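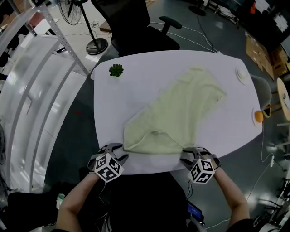 *Figure 6. Head camera view, towel task. Both marker cubes visible to the tracker.*

## Checking marker tracking before recording

Nastlow estimates the pose of each hand-held gripper from the printed cube mounted on it. Run this check at the start of every session and after any change to the head camera.

1. Start the tracker service and open the Kullus viewer.
2. Hold both grippers over the table with the cubes facing the head camera.
3. Confirm that `left` and `right` both read `TRACKED`. If the labels are swapped, correct the cube IDs in `grippers.yaml` and restart the service.
4. Grasp the near corners of the towel and hold still for 5 seconds. The pose traces should stay flat.
5. Move through the full fold at working speed. Watch the dropout counter.
6. Press **Save check**. The result is written to the session header.

**Note:** The tracker bridges gaps of up to 100 ms. Longer gaps are flagged and left unfilled -- the planner skips those segments on import.

**Caution:** Do not edit cube IDs while a recording is open. Poses already written keep the old IDs, and the file will fail validation.

If the counter passes 20 in one fold, repeat the camera calibration.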